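Ticket 187 — Label printer at packing bench drops jobs after lunch
Status: closed
Site: Premley, ground floor
Opened by: Pádraig Kinsella
Priority: normal, raised to high on second report

**Report as received**

The label printer on the packing bench stops printing some time after the lunch break. Jobs go to the queue and sit there. The PC says the printer is ready. Turning the printer off and on brings it back and everything in the queue comes out at once, including labels people have already printed again on the office machine. We have shipped at least one duplicate because of this. Mornings are fine.

**First look**

Printer is a thermal unit on the wired network, address handed out by DHCP. The bench PC prints to it through the Fekonov order software, which uses its own print service instead of the Windows spooler. The front panel was green when I got there and the queue was stuck with 8 jobs in it.

- Ping from the bench PC: replies, normal times.
- Printer web page from the bench PC: does not load.
- Test page from the printer's own menu: prints fine.
- Restarted the Fekonov print service: no change.
- Power cycled the printer: queue cleared.

Took the cable out and tried another. Updated the printer firmware while I was there, since it was two versions behind. Left it printing and asked Pádraig to note the time if it happened again.

**Update, 1:40 pm next day**

Happened again. Pádraig wrote down 1:22 pm as the last label that came out. He did not power cycle this time, so I could look at it in the failed state.

Ping still replied. Web page still did not load. Then I unplugged the printer from the network completely and pinged again, and it still replied. Something else had the address.

Checked the hardware address on the bench PC:

```
arp -a
```

The entry for the printer's address did not match the sticker on the back of the printer. Plugged the printer back in, power cycled it, cleared the ARP table, and the entry changed to the right one. Printing resumed.

So this is an address conflict. The firmware update and the new cable did nothing and I should have checked this before either of them.

**Finding the other device**

The maker prefix on the unknown hardware address came back as a generic network chip company, which did not help. The address table on the main switch put it on port 26. The patch panel sheet lists port 26 as "spare", and the sheet is wrong. I followed the cable above the ceiling as far as the stairwell and lost it in the bundle there.

Asked in the office. The answers I got:

- Facilities said it was the old door controller. The door controller was removed before the move and its cable is coiled up in the closet with no end on it.
- Accounts said it was the card reader. The card reader is on wireless.
- Pádraig said there was a second label printer from the Ghauri trial, in the upstairs stock room, and he thought it had been sent back.

It had not been sent back. It was on a shelf behind the packing tape, plugged in and switched on. Somebody upstairs uses it for return labels, mainly after lunch when the returns delivery is opened, and turns it off when finished. That matches the times.

**Cause**

The Ghauri printer was set up with a fixed address during the trial. That address is inside the range the router gives out. When the returns printer is off, the packing bench printer gets the address and works. When the returns printer comes on, both answer, and the bench PC ends up talking to the wrong one. The Ghauri unit does not understand the Fekonov label format, so it accepts the connection and then does nothing with it. The order software treats that as busy and waits.

I do not know why the router did not check the address before handing it out. It may have checked at a time when the other printer was off. I did not look into this further.

**Fix**

1. Changed the returns printer to get its address automatically.
2. Reserved an address for the packing bench printer on the router, outside the general range.
3. Reserved a second one for the returns printer, next to it.
4. Pointed the Fekonov print service at the new bench address.
5. Deleted the stale jobs by hand so they would not print.

Step 4 has to be done in the service's own settings file. Changing the printer in the Fekonov screens looks like it works and then reverts on restart. The file is read only when the service starts, so stop the service first, edit, then start it.

Tested with both printers on and a run of labels sent to each. All came out on the correct machine. Turned the returns printer off and on in the middle of a run and the bench printer carried on.
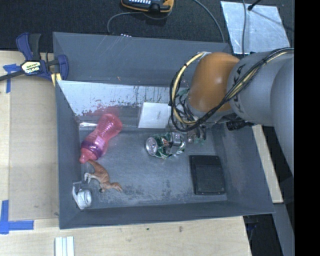
The Fekonov service also has a retry setting which was at 5 minutes. I have lowered it to one minute, so if a printer is out of reach the warning will show on the bench PC sooner. The warning is a small yellow bar at the bottom of the order window and is easy to miss if the window is not full size.

**Paperwork**

- Patch panel sheet corrected: port 26 is upstairs stock room.
- Both printers now have a label on the front with name and address.
- Ghauri unit added to the equipment list. It was never on it. Purchasing to decide whether it is ours or still on loan from Plekwood, who supplied it for the trial.
- Duplicate shipment has been passed to customer service — not part of this ticket.

**Comment from Pádraig Kinsella**

No stuck labels since the change. The returns people asked if they can print from the order screen too, now that their printer is on the list. Also the bench printer is cutting slightly late, so the bottom line of one label ends up on the top of the next. Same problem or a new ticket?

**Reply**

New ticket please. The late cut is probably the gap sensor, or the label length got reset by the firmware update. Try the calibrate option in the printer menu first: hold feed until the light blinks twice, then let go. It will waste three or four labels.

For returns printing from the order screen, the Ghauri printer would need a different driver and Fekonov may charge for a second print station. I will ask them for a price in March when the support contract comes up.

Closing this one.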